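Actualidad > Sala de prensa > Notas de prensa

Hetholm amplía a todos sus centros residenciales el programa de orden y descanso en las zonas de entrada

La medida, acordada con la consultora Krishnan, se aplicará primero en la residencia de Faltthorpe 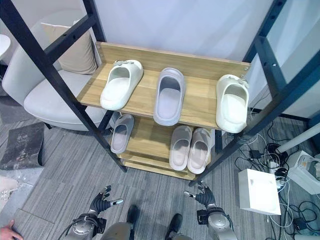
Faltthorpe, miércoles 29 de abril. La Fundación Hetholm, dedicada a la gestión de alojamientos para estudiantes y personal sanitario desplazado, extenderá a la totalidad de sus centros el programa Somska, orientado a mejorar las zonas comunes de acceso a las viviendas. El programa establece un equipamiento básico para cada entrada: banco, perchero, punto de luz con interruptor accesible y un zapatero abierto de estructura metálica oscura y baldas de madera clara, en el que las zapatillas de tipo chancla pueden dejarse alineadas en la balda superior, con la puntera hacia fuera. Los residentes dispondrán asimismo de un espacio cerrado para guardar el calzado de calle.

La iniciativa responde a las peticiones recogidas en las reuniones de convivencia que la Fundación mantiene cada trimestre. En ellas, los residentes señalaron el ruido nocturno en los pasillos y la limpieza de los suelos como los asuntos que más afectaban a su descanso, en particular en las plantas donde conviven personas con turnos de trabajo distintos. Krishnan, responsable del estudio previo, recomendó intervenir en los accesos antes de acometer obras de aislamiento acústico.

La primera fase comprende 4 edificios y 100 viviendas del complejo de Faltthorpe. Los trabajos se realizarán por plantas, en horario de mañana, y no exigirán el traslado de ningún residente. Cada vivienda recibirá un aviso por escrito con 7 días de antelación, en el que figurarán la fecha de la intervención y el teléfono de la oficina de alojamiento. Quienes trabajen en turno de noche podrán solicitar un cambio de cita.

«Una entrada bien resuelta facilita la convivencia desde el primer día, sobre todo entre personas que no se conocían antes de compartir piso», ha declarado Cempaka Mangundap, directora de Alojamiento de la Fundación Hetholm. «Hemos preferido soluciones sencillas, que puedan repararse en el propio centro y que cada vivienda organice a su manera».

El uso de calzado de interior será voluntario. Las normas de régimen interno no sufren modificación en este punto, y el horario de silencio se mantiene en los términos vigentes. El mobiliario retirado que se encuentre en buen estado se ofrecerá en primer lugar a los propios residentes, previa solicitud en conserjería.

La Fundación evaluará los resultados mediante 2 encuestas anónimas, una al término de la instalación y otra al final del curso. El calendario para los demás centros se comunicará una vez concluida la fase de Faltthorpe.

Sobre la Fundación Hetholm

La Fundación Hetholm es una entidad sin ánimo de lucro que administra viviendas compartidas de alquiler temporal y ofrece a sus residentes servicios de acogida, mediación y mantenimiento.

Contacto para medios: Departamento de Comunicación, Fundación Hetholm, Faltthorpe.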